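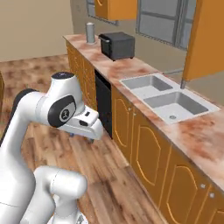 Kitchen runs, 17th June

Spent the day collecting demonstrations in the simulated kitchen. The target is 400 for this task before we train again. I drive the white arm by hand from my desk and the software records each attempt.

This layout has orange cabinets, a pink marble counter and a black dishwasher set in between the doors. We call it Flaltimside. The other one, Bullport, is plainer and I finished with it last week.

Each session is 10 attempts, then a break. I did 6 sessions. The start position of the arm is shuffled every time, so some attempts begin well and others leave me reaching round from an awkward angle. I keep the awkward ones if they finish. Four had to be thrown out today, all for the same mistake: I closed the gripper too early and then sat there correcting it.

The cabinet knobs are small and round and I find them hard to line up on a flat screen. Turning the view before each grasp helps a bit, though it makes the recording longer.

Dixit, our training code, wants every run trimmed at both ends. I'll do that tomorrow and start on the sink.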